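How Do You Teach a Robot to Pick Up a Snack?

Think about the last time you picked up a bag of chips. You probably didn't hold a meeting with your fingers first. Your hand went out, the bag came up, and a moment later there were crumbs on the couch.

Now try telling somebody else how to do it. Somebody who has never seen a bag, doesn't know what "squash" means, and will do precisely what you say. How far apart should the fingers be? Which part of the bag do you grab? How hard do you squeeze? When do you stop squeezing? You could write instructions all afternoon, and then the bag would be lying on its side and you would have to start over.

People who work with robots tried the instruction way for a long time. It works very well if the thing being picked up is always the same shape and always in the same spot. Car doors are good at this. Snacks are not.

Learning by copying

So there is another way, and you already know it, because you learned to tie your shoes with it. Somebody shows you. Then they show you again. Then they sigh a little and show you again.

For a robot, each showing is called a demonstration. A person steers the robot arm through the whole job, from start to finish. While the arm moves, a computer saves what the cameras see and where every joint of the arm is, many times each second. One demonstration might be "pick up the bag and put it down over there." It is not a thrilling movie.

The learning program then looks through all the demonstrations and hunts for patterns. When the picture looks like this, the arm moves like that. After enough practice, it can make a decent guess about what to do with a picture it has never seen before.

Why one example won't do

Suppose you showed the robot a single demonstration. It might learn that a bag is a thing that lives on the left side of the table. Move the bag to the right and the robot reaches left, very sure of itself, and picks up a handful of air.

That is why the people collecting examples keep changing things. They turn the bag around. They slide the bowl closer, or farther away. They put something in the bowl, then something else. They change the lights, so the shadows land in new places, because a robot that has only seen one kind of shadow may treat a new one as a serious problem.

At the Ostari lab in Menddale, a team spent most of September on a set of kitchen table jobs called Yimyam. They collected 1,001 demonstrations. The plan was for 1,000, but somebody lost track near the end and did an extra one, and by then it seemed rude to throw it out.

The boring part, which is most of it

A day of collecting goes something like this. Set up the table. Do the job. Save it. Put everything back, but a bit differently. Do the job again. At Ostari each person steers for 2 hours at most, and then has to take a break. Tired people make wobbly demonstrations, and a robot will copy a wobble as faithfully as anything else. It has no idea which parts you meant.

Mistakes get sorted, too. If the arm drops the bag, the computer is told "this one didn't work." Some teams keep those examples in a separate pile, so the program can learn what trouble looks like. A few of the best ones show the arm dropping the bag, coming back, and getting it on the second try. Those are worth keeping – the robot will certainly need to know how to do that.

Try it yourself

You need a friend, a blindfold, a plastic bowl and an unopened bag of snacks. Your friend is the robot. Put the blindfold on your friend and use only words to get the bag into the bowl. No touching, and no saying "you know, just grab it."

Next, take off the blindfold and do the job yourself while your friend watches. Let your friend copy you. Then turn the bag sideways, move the bowl, and see if your friend can still manage. Write down which way took longer. The robot is allowed to eat the snacks afterward, if it washes its hands.

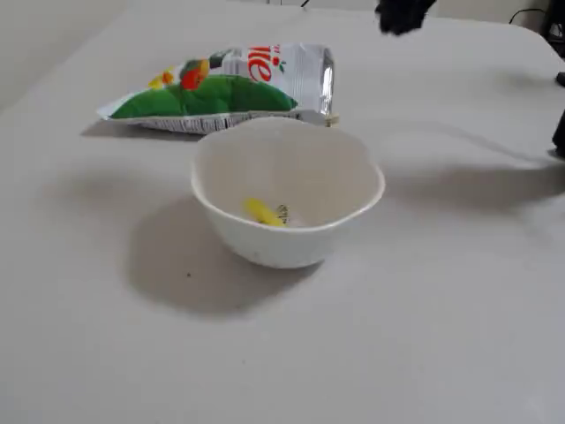
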